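About Us - Trimbridge Blocks & Boards

Small shop, wooden things, mostly for little kids. 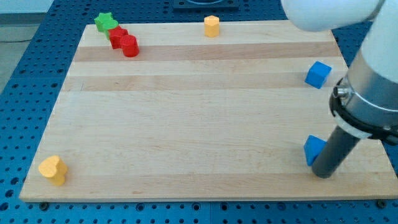

Painted shapes on one of our striped boards. Hearts, stars, cubes and the rest.

Who we are

Trimbridge makes painted wooden blocks and the boards that go under them. We're in Prunddale, in the old feed store on the corner, blue door, ring twice. Workshop in back, packing up front, and a shelf of seconds by the window if you want to come dig through it. Cash or card. No appointment needed but call first in March, we do inventory then and the front is a mess.

How it started

Started with 2 people and a band saw. The first sets went to a preschool in Covanley that wanted shapes big enough for small hands and heavy enough to stay standing. They asked for a heart. We said hearts are a pain to cut. They asked again. The heart is now the shape people write to us about the most, and it's still a pain to cut.

After that came daycares, then a couple of libraries, then parents who'd seen the blocks at the library and wanted to know where to buy them. Last year we shipped 2363 sets. Still the same band saw (new motor).

What we make

Shape blocks. Cubes, cylinders, stars, hearts, triangles, hexagons. Red, yellow, blue, green. We get asked for pink and purple a lot. Maybe someday. The cylinder comes with a rounded top, kids seem to like rolling a thumb over it. Paint is glossy, two coats, sanded in between. It will chip if it gets thrown at a radiator. Most things will.

Boards. Pale wood with a couple of darker stripes running across. The stripes began as a way to use up leftover strips and then teachers started using them as lines. Blue ones behind the line, yellow ones in front, that kind of game. So now we put them in on purpose. Every board is a little different, please don't send it back because the stripe isn't where it was on your sister's.

Single blocks. Lost your star? Happens all the time. Write to us with the color and shape and we'll send one. You pay postage, we cover the block. Older sets may not match exactly, the yellow has drifted a bit toward orange over the years.

How people use them

Sorting by color is what everyone does first. Then sorting by shape, which is harder than it looks when the red cylinder and the red cube both want to be in the red pile. Stacking, obviously. The star is a bad one to build on and kids find that out fast. Some teachers hide one block and ask which is missing. One classroom in Covanley uses ours for a pretend bakery, the hexagons are muffins.

We don't put an instruction sheet in the box. There used to be one. It got drawn on.

The Baysal line

Baysal is our bigger size, made for tables where several kids work at once. Same shapes, same colors, wider board. It takes 13 days from order to shipping becuase we only cut those when someone asks. If you need it for the start of school, please order early. Please.

Care

Damp cloth, dry right away. No dishwasher, no soaking. Boards can be rubbed with a little plain mineral oil when they start to look dull. Don't leave them on a heater or they'll warp, and a warped board rocks and then everything falls over and somebody cries.

Schools and daycares

We do a school price on orders of four sets or more. Send us an email from your school adress and we'll get a quote back to you, usually same week. Purchase orders are fine. We can split colors if you want, so one room gets all the greens and blues or whatever you need.

Visits

Small groups can come see the workshop, 2 grownups minimum, closed shoes. It's loud when the saw is on so we turn it off for anyone under six. Kids pick a block from the seconds shelf on the way out.

Hours

Tuesday to Friday, 9 to 4. Saturdays before the holidays only. Mail orders go out twice a week.

Page updated 2019-02-06. New prices are on the order form, the old paper catalog is out of date so please toss it.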